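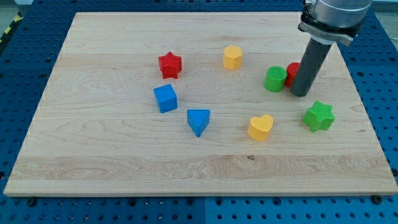

Game night is back at the Indley library!

Our first two evenings were such fun that we've booked the big room through November — 68 of you came to the last one, and the dominoes table was still going when the lights went down. Ginette Friesen is bringing her enormous box of old card games, so come and learn one you've never heard of (I'm hooked on Danero already). Doors open at 3, all ages welcome, and snacks to share are always a hit. Bring a neighbor!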